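Search posts Go

I've been promising for weeks to write something about the robot at work, and it's Sunday and the rain has settled in, so get yourself a tea. This will be a long thread and I will wander off the point, as those of you who know me will expect.

For anyone new here, I work in the kitchens at Antoniuk, which is a training and conference house with bedrooms upstairs. There are 28 of us on the domestic side, counting the night people, and between us we look after the main kitchen, the dining room and the little guest kitchens on each floor.

The guest kitchens are what this is about. They're lovely small kitchens where people on courses make themselves a drink and then, bless them, leave everything on the worktop. Cups, bowls, spoons, the lid of something. Next morning one of us goes round and puts it all right before breakfast.

It's the round everyone has opinions on. Some of us hate it (early, cold corridors, other people's teabags) and some of us, me included, have always rather liked it. You get the building to yourself. You find out who's been up late talking and who's had a miserable cup of soup alone.

In spring we were told that a firm called Lakau would be bringing in a robot, the Fimen, to do part of that round. One arm on a wheeled base, picks things up, puts them away, wipes down eventually. The word "eventually" was doing a great deal of lifting in that meeting.

I'll admit I went home cross. I'd been on the morning round for years and it felt as if somebody had looked at the bit of the job I was fond of and decided it was the bit a person needn't do. My sister got the whole speech over the phone and then got it again the following evening.

What I hadn't expected was how much of the early work would be done on a computer. Lakau built a guest kitchen on screen, not a copy of any of ours, far posher if anything, and the robot practised in there for weeks before a single wheel touched our lino.

They asked for someone from the morning round to sit in on the practice and say when it was doing something daft. I put my hand up, mostly out of nosiness. So for two afternoons a week I sat in the back office in my tabard, watching a pretend arm move pretend crockery and drinking a real coffee.

You'd think that would be dull, and for the first afternoon it truly was. Then you start to notice what you know. It would set a cup down right at the front edge of the worktop and I'd hear myself go "ooh, no, further back, love" exactly as I would to a new starter.

The young woman running the sessions wrote it down every time. Further back. Handle the glass ones last. Don't stack a bowl that's still got cereal in it. Leave the soap where people can reach it. I'd never seen any of that written down anywhere and I've trained half the people on my shift.

That was a strange feeling, I'll be truthful. Part of me was chuffed to bits that somebody wanted it. Another part was thinking, well, there goes the last thing I had that they didn't. I still feel both and I've stopped waiting for one of them to win.

The union rep was very good about all this, I should say. We got it in writing that nobody's hours go down while the trial is on, and that anyone who sits in on the practice sessions is paid for it at the trainer rate. Ask for that if it comes to your place. Ask early, before the thing is in the building.

We also asked for a proper off switch that any of us could use without ringing anybody. It had never crossed their minds that a cleaner might want to stop it. Now there's a big button on the base and a laminated sheet, and the sheet says any member of staff, which I insisted on.

The real one started on the first-floor kitchen at the beginning of October. In that month it handled 2211 items, according to the log Lakau sends over, and the log also lists every time one of us had to step in. There were 61 of those. I was responsible for a good few, and at least one was me being impatient.

Is it quick? It is not. It takes an age over a cup. It comes up to the thing, has a think, shuffles, comes up to it again from another side. I can clear a whole worktop while it's making up its mind. But it's there at four in the morning and I'm in bed, and I've found I don't mind being in bed.

The start time is the big change for me. My shift used to begin with the guest kitchens at half past five. Now I come in at half past six, go round to check its work and finish what it's left, then go straight on to breakfasts. An hour doesn't sound much until you've had it back.

What I miss is harder to explain to a manager. On the old round I'd bump into the night porter coming off and we'd have five minutes by the lift. We don't overlap any more. I've asked whether the handover could be moved so that we do, and I was told it was a good point, and we shall see.

Cups are what it's best at, by a long way. It had more practice at cups than at anything else, and I must have watched hundreds of goes at it on that screen. Reach across the worktop, get hold of the orange one, up it comes. I could draw you that kitchen from memory, with its fancy diamond tiles and the marble that would show every tea ring.
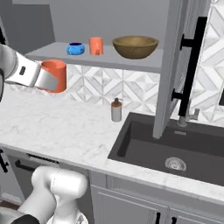

One person who replied while I was typing says their place had a machine like it on trial, run by a firm called Purkov, and the picking up was never the bother. The bother was who got blamed when something broke at night. Their supervisor took it out on whoever came in first, and in the end people stopped reporting breakages at all.

Thank you for that, and I'm sorry it went that way. We had a wobble of the same sort in the second week. A bowl was found in pieces and the first question asked was which of us had been up there. I was quite sharp about it, I'm afraid, and then I apologised for the tone though not for the point.

What we've got now is a breakages sheet with a column for "don't know", and you're allowed to tick it. It sounds like nothing. It has made more difference to the mood on the shift than the machine has, and it cost one sheet of paper and an argument.

A few of you have asked whether I'm worried about my job. Yes, a bit. The trial ends in the new year and the promise about hours ends with it. I've been round this industry long enough to know that a thing that saves an hour gets noticed by somebody with a spreadsheet.

But I've also seen the jobs that don't get done here for want of an hour. The linen room is a disgrace. The guests with allergies ought to have someone sit down with them on arrival, and at present they get a form. We've put both of those forward as what the hour should be for, with our names on it.

The younger ones on the shift are much easier with it than I am. They say good morning to it. One of them has been offered some days with Lakau, showing the practice team how a dining room is cleared, and she's thrilled – she's never been asked to show anybody anything for money before. I was so pleased for her I had to go and stand in the larder.

If you've got one coming, my advice is to get yourself into the room where it's being taught. Go and watch, even if it's only on a screen and even if you're cross. You'll see what it can't do, and you'll have a say in how it does the rest. And wear a cardigan, that back office is perishing.

I'll post again when we hear about the hours. My kettle has boiled twice while I've been writing this and I've still got the ironing to face, so that's me for tonight. Replies are open and I do read them all, just slowly.

Recent posts
The great tabard pocket debate, continued
Why I label the fridge shelves
Trainer rate: what we asked for and what we got
Soup for a crowd when the oven's down
A word about night shifts and buses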